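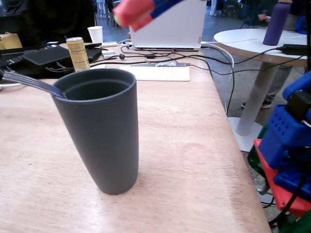
Maëlle Quintrec
Secrétaire de séance

Association des usagers de la ligne Wutorstead–Javenlow
Réunion du 2 décembre 2025, 18 h 30

Ordre du jour : nouveaux horaires, billettique Dinix, arrêt Whitlock.

1. Horaires
L'exploitant annonce un bus toutes les 40 minutes en heure creuse, présenté comme une « amélioration de la lisibilité ». La salle fait remarquer qu'un horaire peut être très lisible et le bus absent. Aucun chiffre de ponctualité n'est joint au dossier, malgré la demande faite en mai. Demande renouvelée par écrit, sans grand espoir quant au délai.

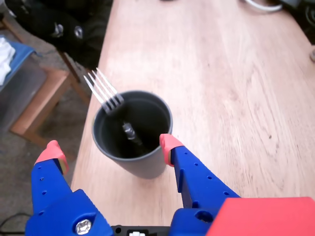 La correspondance du matin à Javenlow passe à 3 minutes. Sur le papier, cela tient. Plusieurs membres qui la prennent doutent qu'elle tienne un jour de pluie, et l'exploitant n'a pas voulu dire si le second bus attendrait.

2. Billettique Dinix
Le bilan remis fait état de 448 réponses à l'enquête de satisfaction, « majoritairement positives ». Le questionnaire n'était accessible que depuis l'application, donc à ceux chez qui elle fonctionne. L'association ne reprendra pas ce résultat dans sa lettre. Le maintien des carnets papier est demandé ; réponse de l'exploitant : « à l'étude ».
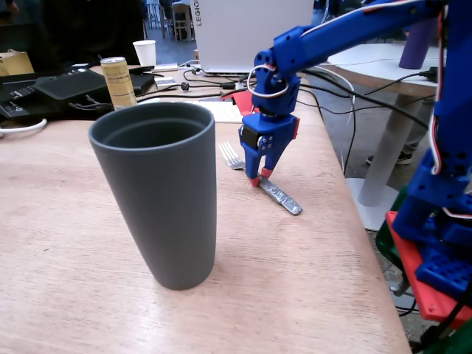
Rédigé par Maëlle Quintrec

3. Arrêt Whitlock
L'abri est promis pour le printemps. Il l'était déjà l'an dernier. Le devis n'a pas été communiqué et l'emplacement reste à préciser, côté école ou côté pharmacie. Proposition d'un courrier à la mairie : adoptée par 8 voix, deux abstentions.

Questions diverses
Éclairage du quai à Javenlow : signalé de nouveau. Le compte rendu précédent est approuvé après correction du point 2. Prochaine réunion à fixer quand l'exploitant aura répondu.

Séance levée à 20 h 10.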